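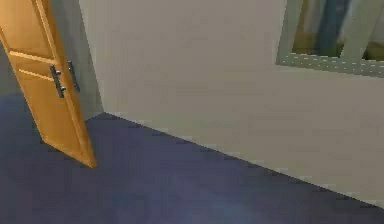 Support case: Visitor demonstration, simulated household suite
Product: Cladik scene server with Reddy display client
Site: Sornbridge, demonstration room
Raised by: Feven Endale, Visits and Demonstrations
Priority: High (public open day)
Status: Closed, with one action carried forward

Summary as submitted

The demonstration room is to be used for the January open day. Visitors will watch a simulated household robot carry out short tasks on the wall display while a member of staff explains them. During the first rehearsal the display client stopped responding whenever the presenter changed from the doorway start position to the bedroom view. The picture froze and the presenter's control panel showed the message "View not available". The scene server continued to run. Restarting the client restored the picture for one change of view only.

A school party from Vutport is booked for the morning session. We ask that the fault be investigated before the second rehearsal.

Initial response from the support desk

The case has been accepted. Please supply the client log and the session file used at rehearsal, and confirm the following:

Whether the fault occurs when the client is run on the presenter's own machine.
Whether the time-out value on the client has been altered from the supplied setting of 30 seconds.
Whether any other client was connected to the same session.

Please do not reinstall the client at this stage, as this would remove the stored log.

Reply from site

The log and session file are attached. The fault does not occur on the presenter's machine. The time-out value has not been altered. A second client was connected for the overflow screen in the foyer, and this had not been mentioned in the original submission. The foyer screen was set up by the Estates team from last year's instructions.

Support desk, log review

The log shows that both clients were requesting the bedroom view under the same client name. Where two clients share a name, the server releases the view held by the first when the second asks for it. The first client then waits for a view which is no longer assigned to it and reports the message quoted above. The doorway start position is loaded with the session and is not requested by name, so it was not affected.

The log also contains 600 repeated warnings concerning the texture cache. These are unrelated to the fault. They arise where the cache limit is set at 200 MB, and may be cleared by applying the current settings file.

Steps advised

1. Close both display clients. Leave the scene server running.
2. On the foyer machine, open the client settings and enter a new client name. The name must be unique within the session.
3. Apply the current settings file on both machines.
4. Start the wall display client and select the bedroom view.
5. Start the foyer client and select the same view.
6. Change between the doorway and bedroom views several times from the control panel.
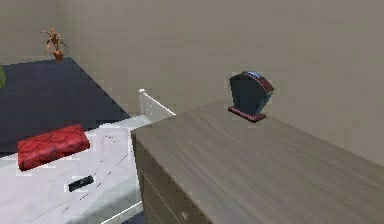 Should either client fail at step 6, stop and forward the new log without attempting a further restart. It would also assist the desk to know which client was started first, and whether the presenter's panel was open at the time.

Reply from site

The steps were carried out at 14:20. Both clients opened correctly and the change of view was made repeatedly without failure. The texture warnings have ceased.

One further matter was noted. The wall and foyer displays do not show the bedroom from precisely the same position. The presenter's notes refer visitors to the red cushion on the bed and to the small upright item on the dresser, and it is important that both can be seen on either screen. Please advise whether the difference indicates a fault.

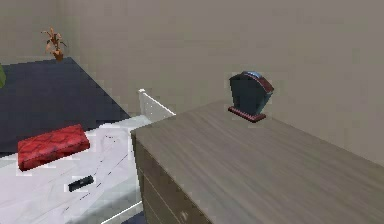
Bedroom view, with the red cushion on the bed and the upright item on the dresser top.

Support desk

The difference does not indicate a fault. Each client stores its own viewing position, and the foyer machine has retained one from an earlier session. The cushion and the item on the dresser are within view, so the presenter's notes may stand. If identical views are required, export the position from the wall display client and import it on the foyer machine while the session is paused.

The presenter's notes describe the black object on the bed as "the remote control". It carries no label in the session file. We suggest that the wording be changed to "the small black object", particularly if visitors are to be invited to give instructions to the robot by voice.

Reply from site

The position has been exported and imported as described. The notes have been amended and reissued to presenters. The second rehearsal ran for 48 minutes with both displays connected and no loss of picture. We are content for the case to be closed.

Closure note

Cause: duplicate client name on the foyer display.
Resolution: unique client name assigned; current settings file applied to both machines.
Carried forward: Feven Endale to withdraw last year's instructions for the foyer screen and to issue a replacement to Estates before the open day.

The case may be reopened by replying to this ticket. Please quote the session name and attach the logs from both clients.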